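Folding talk, Plircombe hall, February 2024
notes to self, don't read out

Start: who folded something this morning? Hands up. Wait for it.

Wei method, quick version. Flat surface, smooth, sleeves in, thirds, stop. 18 minutes tops for this bit, last time I overran and lost the tea break.

Ototach baskets - mention, don't sell. They have 6 left at the door.

January tally from the Mikiline laundry swap: 791 items handed in. Most came in balled up. Pause there, people laugh.

Main point. Use the bed. Right height, no bending, plenty of room. Pull the sheet straight first if you can be bothered, a few creases dont matter.

Knitwear - never hang it. Shoulders go. Fold long, then short.

Dark things: fold near a window, you cant see fluff on navy otherwise. Seams line up with seams.

Ribbed bands. Everyone skips these. Hold both ends, level, then lay it down. Don't stretch it, ribbing goes baggy.

Next two slides, navy on the grey bedding. Lying folded in a long strip, then the ribbed band held at both ends.
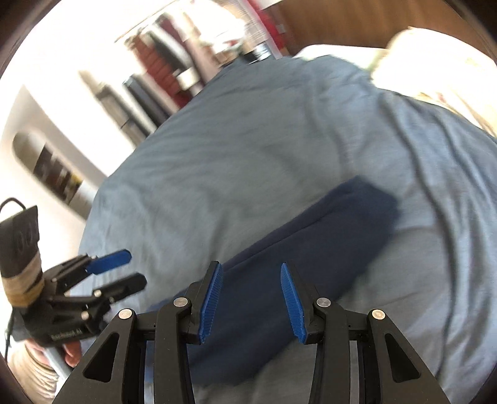
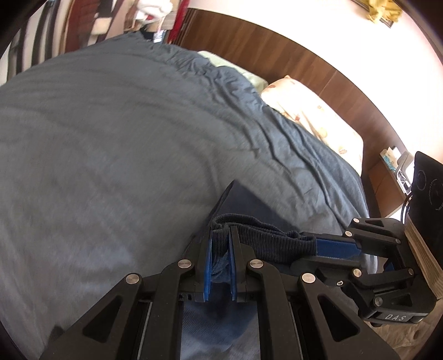
Then drawers. Upright or stacked? Let them argue, 6 minutes, watch the clock. I say stack the heavy stuff, stand up teh thin stuff.

Questions. Someone will ask about fitted sheets. Roll it up, shut the cupboard. Hand round the sign-up sheet before they get their coats.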